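Pantry Packers Wanted (Snack Appreciation Optional)
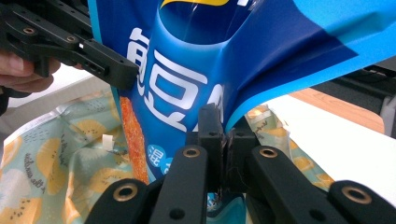
Blue snack bag, mid-squeeze. Large white Chinese lettering, plenty of creases.

Jevmont is looking for people to pack snack hampers at our Hiebert Street unit. If you have ever rearranged someone else's pantry while they were out of the room, please keep reading.

We put together mixed boxes of crisps, crunchy beans, biscuits and rice crackers from all over, and post them to offices where morale has been left to the vending machine. Last February we sent out 3042 boxes. Every one was packed by a person, and most of those people still speak to us.

What you'd be doing

Sorting bags by size and flavour. Fitting them into cartons so the lid closes without being sat on. Reading best-before dates in several formats, some of them printed in the fold. Taping, labelling, stacking. Setting aside anything split or squashed for the staff shelf, which has never once been short of stock.

Glossy bags slide. They also puff up, lean on their neighbours and spring out of the box just as you reach for the tape. You will develop opinions about this.

Who we'd like

You're at least 18 and can stand for most of a shift. Being able to read Chinese, Korean or Japanese labels would be a great help, as our current method is holding the packet up and asking the room. Neat handwriting is welcome. A strong position on the correct way to fold a carton is tolerated.

The packing room handles nuts, soy, wheat, sesame and shellfish flavouring all day long, so it won't suit anyone with a serious allergy to those.

Hours and so on

Casual shifts, mornings or afternoons, with a paid 45-minute break. The kettle is good. The radio is stuck on one station and you may come to like it. Bus 66 stops at the gate.

To apply, send a few lines about yourself to Volkan Ekinci in the packing office, with the days you can work. No cover letter about your lifelong passion for cardboard, please. Applications close September 27, 2025.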